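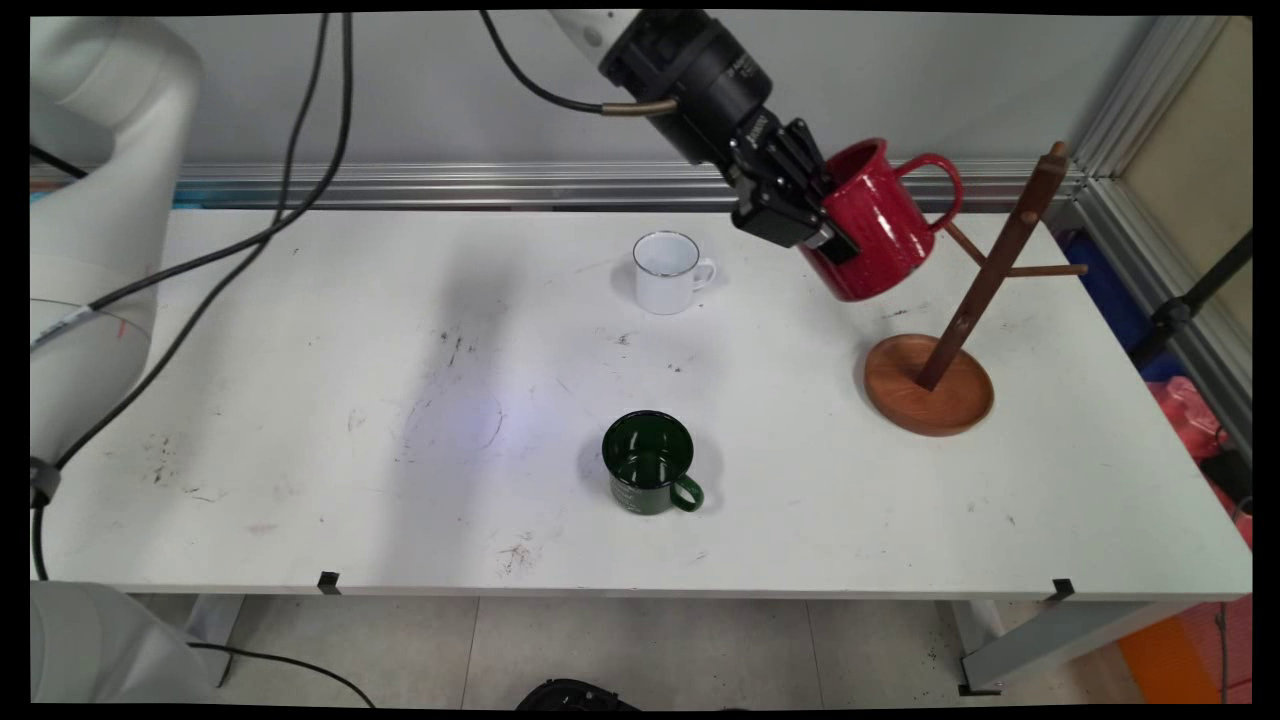

Fig. 1. Enamel mugs and wooden mug tree. None on the pegs yet.

Handling and Storing Enamelware: notes for session 3
Bernd Fuchs, July
6 min read

Right, enamel. I know half of you signed up for the furniture sessions and think of mugs as the thing you drink out of while we talk about furniture, but bear with me. Small domestic objects get knocked about more than anything else in a house or a museum kitchen, and most of the knocks come when they're being put away. So we'll spend Tuesday on mugs and how to hang them up.

You'll have the table, the mug tree and the red, white and green mugs from Fig. 1. Please read these notes beforehand, because I talk too fast and I'll wander off the subject (last year's group got a very long story about a bread bin).

What enamel is

Enamel is glass on metal. Powdered glass goes onto a steel or iron body and is fired until it melts and bonds. People say "it's only a tin mug" and bang it down, and the steel doesn't mind at all, but the glass does. Steel bends a little and glass won't, so you get a chip, usually at the rim or where the handle joins. Once the steel is bare and damp you've got rust, and rust creeps under the edge of the sound enamel and lifts more of it off.

Speckled finishes, like the faint white on the red one, are a nuisance for condition checking. A tiny chip and a pale speck look much the same at arm's length. Tilt the mug so the light slides across it and look for a dip, or run a clean fingertip over the spot. A speck is smooth, as a rule, and a chip has an edge.

Dark rims, like the ones on the green and white mugs, are something you'll see over and over. The rim is where glass wants to come away first, so it's the place to start looking, and a chip on a black rim is horribly easy to miss. I missed one on a Gralside jug for the better part of a year. Use a torch!

Printed lettering is a separate worry. The green mug has some, quite faint. I'm not going to guess for you whether faint means worn or simply printed that way -- write "faint" on your sheet and leave it there. The condition sheet is for what you can see. Theories go in the box on the back.

The mug tree

I'm very fond of mug trees. They're an odd bit of furniture, really a hat stand for crockery, and they fail in ways you can predict. Ours has a round shallow base, a post that leans, and pegs sticking out in different directions, with a knob at the top. Have a good look at the lean before you hang anything on it. On an upright tree you can more or less think about left and right. On a slanted post the weight already sits to one side, and you need to know which side before you add to it.

My way of doing it, which you're free to argue with:

Put your free hand on the base. Don't hold it by the knob, you'll only lever it about.

Hang the first mug on the peg that works against the lean, if there is one.

Bring the mug in with the handle leading, tip it so that the opening of the handle faces the end of the peg, slide it on, and only let go when you feel the weight pass over to the wood. Most people let go too early. You hear a little clonk, and that clonk is the mug swinging into the post.

Check that nothing touches its neighbour. Enamel against enamel is the worst pairing in the kitchen, glass on glass with steel behind both.

Do look at the handles before you start. The red mug's is a good curved one. If you meet a narrow handle and a fat peg, please don't force it. Set the mug on the shelf and write it down.

And some of you will ask about holding mugs by the rim. For moving a mug a few inches on a table, fine, if your grip is even and your rings are off. For anything further I'd rather you had a hand underneath. The handle on its own is all right for a sound mug, less so for one you haven't checked, as the joins can be weak and you won't know until the rest of it is on the floor. Floors like ours, pale tile, are very unkind.

The table

It's scuffed and specky and I love it, but dark grit on a white top is what puts scratches on the bottom of a mug. Wipe it down before you begin and again between objects. Then lift, never slide. I'd normally say put a cloth down, and in the store you must, but for practice I want you to hear how hard you're setting things down. The noise is a good teacher.

White tops are handy for another reason. Rust flakes and chips of dark glass show up at once, if you've cleaned first and know the marks that were there already. Spend a minute learning the old marks.

Where this goes next

Session 4 is the Bedoya kitchen collection, which runs to 378 catalogued pieces, a good many of them enamel and a fair few hung from hooks by somebody who was in a hurry. The Jostunness store is bigger again, around 2,000 objects, and we'll only be doing one bay of it, so don't panic.

If you want something to try at home, take your own mugs off whatever they live on and put them back one at a time with no clonk. It's harder than it sounds! Mine took three goes, and I've been doing this for a living since before Bondent stopped printing the old blue record cards (which I still miss -- the new ones smudge).

Bring to the session: a torch, a soft pencil, a clean cotton cloth, and your condition sheet from last time if you still have it. Spare sheets are in the drawer under the window. Tea is at eleven, in china.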